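How to Fold and Store Heavy Blankets for the Warm Months

By Edileuza Toledo
June 2, 2024

Heavy blankets take up more room than almost anything else in a linen closet, and most of the damage they suffer happens while they are sitting there. This page covers washing, drying, folding and boxing for wool, fleece and quilted cotton. It does not cover down comforters, which need more air than a closed box gives them.

What you will need

A clean bed or a large table
A clothes brush with soft bristles
Cotton sheets you no longer use
Storage boxes with lids, deep enough for a folded blanket
Cedar blocks, if you use them
Masking tape and a marker

Step 1: Wash before you store

Never put a blanket away with skin oil or food on it. Moth larvae go for soiled spots first, and stains you can't see in June may be yellow by the time you open the box again. Check the care label. Most cotton and fleece can go in the machine on a gentle cycle. Wool usually needs cool water and a wool detergent, or a trip to the cleaner.

My wool blankets are from Lã, a small mill shop that closed a few years ago, and I wash those by hand in the bathtub. Press the water through the wool with flat hands. Do not wring it. When you lift it out, support the whole weight with both arms so the wet fibers don't stretch.

Step 2: Dry completely

A blanket that feels dry on the outside can still be damp in the seams. Lay wool flat on towels and turn it a few times. Hang cotton over two parallel lines so air can get between the layers. I leave everything a full extra day after I think it is done. In a humid house, run a fan.

Step 3: Brush and inspect

Brush wool in one direction, outdoors if possible. Look along the binding and in the corners for small holes or loose threads. Mend now. A pulled stitch in a quilt gets longer every time the quilt is unfolded.

Step 4: Fold in thirds

Folding in half again and again puts a hard crease through the middle, year after year, and that is where old blankets wear out. Thirds are better.

Lay the blanket flat and smooth it from the center outward. Bring one long side in by a third, then the other side over it. You now have a long strip. If the blanket is thick, put a rolled cotton sheet inside each fold so the bend stays soft. Fold the strip in thirds again from the short ends.

Next year, start from the other side. I write "left first" or "right first" on the tape so I don't have to remember — my sister Nayara Rezende folds hers any way she likes and airs them twice in the summer, which also works.

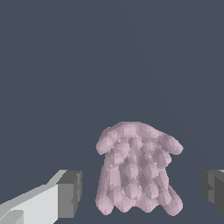
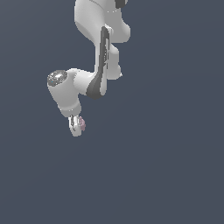
Fleece throws are the exception to most of what I have said about folding. They don't hold a crease and they don't mind being rolled, so you can fit them into the gaps around the larger pieces. What you should not do is push them in by the handful. A throw stored that way comes out looking like the pink shape in the first picture, all rounded lumps and hanging folds, and it takes up more of the box than it would if you had rolled it. Two minutes on the bed saves a good part of a shelf.

Step 5: Box and label

Line the box with a cotton sheet and put the heaviest blanket at the bottom. Leave a little space under the lid. Cedar blocks go on top of the lining, where they won't touch the wool. Write the contents and the fold direction on masking tape and stick it to the short end of the box.

Keep boxes off a basement floor and away from an outside wall. A shelf in a bedroom closet is best. In August, open each box for an afternoon, refresh the cedar with sandpaper and check the wool again for holes.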